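Stuck lid on a yellow jar – any way to save it?

Asked by Kelemen40

Lid won't move. I tried a rubber glove and tapping the rim with a spoon. I have a gas stove if heat helps. 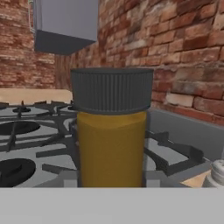
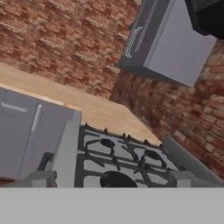

Jar with the dark ribbed lid first, then the stovetop.

2 answers

Jenő Erdős
Don't put glass over a flame. Run hot tap water on the lid only for 2 minutes, dry it, then twist with a dish towel. If that fails, pry gently under the lip with a butter knife until you hear a pop – then it should turn.

sandetti146
I just buy the squeeze bottles now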